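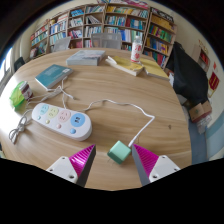
Notes on the Charging Table

Since October, the long table in Room 201 has served as the charging point for everyone on the floor. Araceli Lozano asked that I set down the arrangements in writing, and I am pleased to do so.

Cables not in use are to be untangled and returned to the drawer by 14:00. The mint-green charger remains on the table at all times – it is shared property. The power strip with the colored sockets should be set back from the edge, and its cord kept tied.

Books may be left on the table for the day. I ask only that they not be placed on top of the cables, as happened twice last month.

Valdemar Vídalín has offered a second strip from his own office. I have accepted, and it will go on the window side once the Onby shelf has been moved.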